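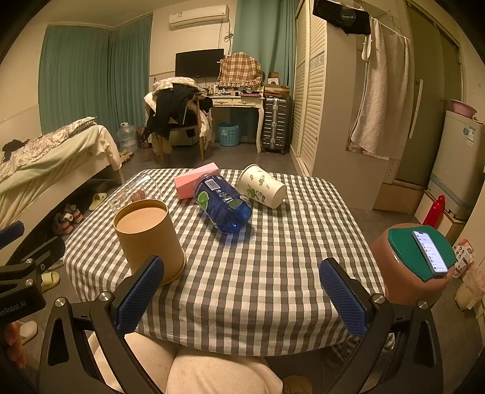
Dobson High Class of 2000 Books the Lileck Grange, Apologizes in Advance to the Lileck Grange

LILECK, March. The Dobson High School Class of 2000 will hold its next reunion at the Grange Hall in Lileck, having been told by its previous venue that the floor has never been the same.

So far 41 classmates have said yes. A further 19 have said "maybe," a word this class also used for homework, and they are asked to make up their minds before the caterer does it for them.

Doors open at 5 p.m. Supper is chicken or the other thing. Music will be supplied by Tendside, who played our senior prom and have since learned several more songs. They have agreed to stop at 11, and so have our knees.

Name tags will carry senior portraits. Requests to substitute a later or earlier photograph have been received and turned down. Spouses get a plain tag and our sympathy, plus a table near the coat room where they can talk to one another about anything else.

Earlier in the day there will be a softball game against the Class of 1999 at Neltton Park, first pitch at 1 p.m. The Class of 1999 has won every meeting so far and mentions it on its Christmas cards. Bring a glove. Two bats are available, one of them good.

The class fund stands at $2,451, most of it left over from a senior trip that was rained out. After the hall and the band are paid, whatever remains goes to the Dobson High library, which would also like its copy of the 1998 atlas back. It can be left at the door, no questions asked.

Tickets are $41 a person and cover supper, dancing and one drink. Checks should be made out to Dobson Class of 2000 and handed in at the front desk of the Neltton Feed Store, where there is a coffee can with our name on it. Please write your maiden name on the check if you had one.

Parking is behind the hall. The field next door belongs to a neighbor with a tractor and a long memory, and several of us have met both.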